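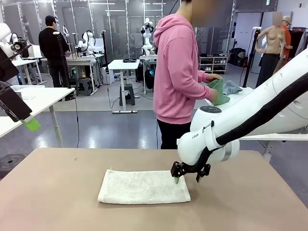
Towel Cell Equipment Plan, Bedport Site

We are putting together next year's equipment request for the Bedport room. The notes on this page go with the request, for the people at Drumton who sign off on it and for the other two sites that will be copying parts of the setup. The work is laundry: towels, cloths and small garments folded on a tabletop by a two-arm station. Most of the money goes to things other than the arms, and last year's request missed several of them.

The station

A two-arm station working on a white terry towel at a plain table. The arms stay as they are for the coming year. What we are asking for is a spare pair of grippers, so a worn one can be swapped the same morning and sent out for service. Hervieu quoted us a four-week turnaround on repairs in November, and we planned around that number.

Fingertips

The green pads on the grippers are the part that touches the cloth, and they are a consumable. They should be on their own budget line. We went through 106 of them last year and had them booked under "miscellaneous," where they ate most of the line by summer. Order in one batch. Satia gives a better price on the larger box, and the pads keep well in a drawer.

Cable sleeves

The black sleeve along the top of the arm is bought by length. Add a spare length per arm. We paid for a rush delivery once and would like to avoid doing it again.

Tables

Keep the tops plain and light, with nothing glossy. The other sites asked whether they need adjustable-height tables. We don't think so. A fixed table at a height that suits the arms is cheaper, and a separate standing table covers the laptop work. Measure the doorways before ordering. The first table we bought for Bedport went back.

Towels and cloths

Terry towels with a hemmed border are the standard item. Buy them from the same lot if you can, as thickness varies between lots and the fold settings have to be checked again. Allow for washing and for replacing about a third of the stock over the year. Small colored cloths are cheap enough to buy by the bag.

Costs so far

Spare grippers, fingertips and sleeves come to $3,447 on the current quotes. Towels, cloths and bins are under $1,000. Freight is not included in either figure. The floor work is on the building budget and should not be entered twice.

Still open: whether Drumton wants one order for all 3 sites or separate orders. Separate orders are easier to track. One order gets the box price from Satia.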